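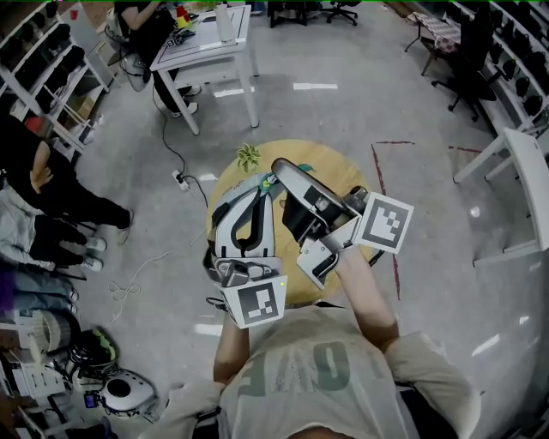 Přemysl Bartoš had the key to the chapel at Jultevthorpe for 19 years before anyone asked for it back. The letter came in March, from the district office in Fallus, and it was polite. He read it standing up in the kitchen and then read it again at the round table, next to the little potted succulent with the spiky leaves. The chapel would close after Easter. The organ was going to a congregation in Gundov.

He put on his coat and walked over. The heat was off. He went along the pews and straightened the hymnals, 69 of them, though there had been eight people at the last service. Under the back pew he found a child's glove and set it on the radiator.

Mrs. Okabe came in while he was sitting at the organ.

"I saw the light," she said. "Are you going to play?"

"I don't play."

"Neither did the last two organists."

She sat down in her usual place, on the left, by the pillar. He told her about the letter. She asked what would happen to the bell, and he said the letter didn't mention the bell.

"Then ring it," she said.

It was ten past four in the afternoon. He went into the tower, took hold of the rope, and pulled. Across the road a dog started barking, and the baker came out in his apron to see who had died.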